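2019-07-05
Troremora, reel 7, sound and picture conform
Bench notes, N. Bensaid

Picked up from Senthil's handover. Reels 1 through 6 are conformed and signed off. Reel 7 is the wedding, the customs shed and the end titles, and it is the only one where the optical track comes from the second print. The Devadiga print is complete but two shots shorter than the negative. The negative has no usable track past the church door.

Transfer speed checked first. Both elements run at 24 and the drift between them is not constant, so a single offset does not hold. Sync was good at the head of the reel, late by the middle and good again after the splice at the customs shed. That pattern fits missing frames, not shrinkage. Logged shrinkage anyway for both elements, see the element sheet.
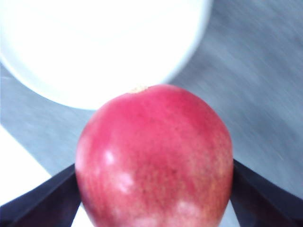

Red apple, close.

Went through the negative against the print by hand on the bench viewer. Missing footage in the print comes to 462 frames, nearly all of it in the mother's reaction shots after the registrar leaves. The cut looks deliberate. Cement splices, clean, same width as the lab joins elsewhere in the reel. Joanne Catterall thinks it was trimmed for the regional release. Her June notes mention a shorter version being shown but give no source for it, so I have marked this as unconfirmed.

For the missing section there are three places to get sound:
- the magnetic dialogue stem from the Rudance boxes (mono, some edge damage)
- the music and effects track, no dialogue
- the dubbed version, wrong language but same room tone

Used the magnetic stem for dialogue and the effects track under it. Level match is fair. The stem is brighter than the optical by ear, so I rolled it off above 7 kHz with a gentle slope and left the rest alone. Vasanthi to check on the big speakers before anything is rendered.
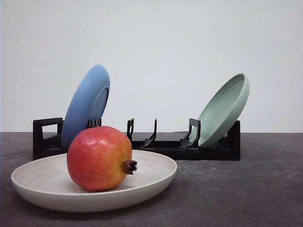
Reading time: 2 min

Picture notes. The negative is good through the wedding. Density flicker starts at the long shot of the veranda and continues to the dissolve. First deflicker pass in Pratness was set at 70 percent and took out too much. The lantern in the background is supposed to pulse and it stopped pulsing. Second pass at a lower setting with the lantern masked. Keep the second pass, delete the first.

Dissolve into the customs shed is an optical and sits a generation down. Grain does not match on either side. Left as is. Nithin Alva asked for it to be degrained and we talked it through: the other optical dissolves in the film have been left alone and this one should agree with them.

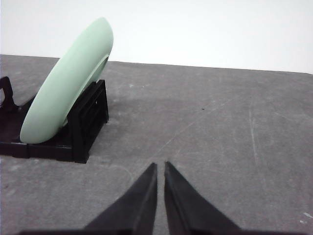 Should the shorter print be kept as a separate version?
The shorter print gets its own scan and its own version number, with no repairs beyond cleaning. The restored version follows the negative at full length.

End titles. The card for the costume department is out of order in the print and correct in the negative. Used the negative. The copyright card has a scratch through the second line which clears up in the next few frames, so I patched from there. No repainting of letters.

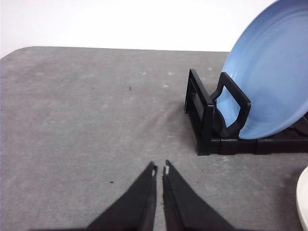
The music over the titles needs more work. The print fades out before the last card and the effects track runs on past it with a full close. The cue sheet lists the full close. I have laid it in, but the tape has a dropout on the final chord, left to be repaired from the album master if the Rudance people can locate it. Senthil has written to them.

Render settings same as reel 6. Checksums to the shared sheet, not to the drive label.

Still open:
Vasanthi, listening check on the stem-to-optical joins, both ends.
Joanne, source for the regional release.
Me, redo the mask on the lantern where the groom crosses it, edge is visible on his sleeve for a few frames.
Negative cans back in the cold vault. Print stays on the bench until the listening check is done.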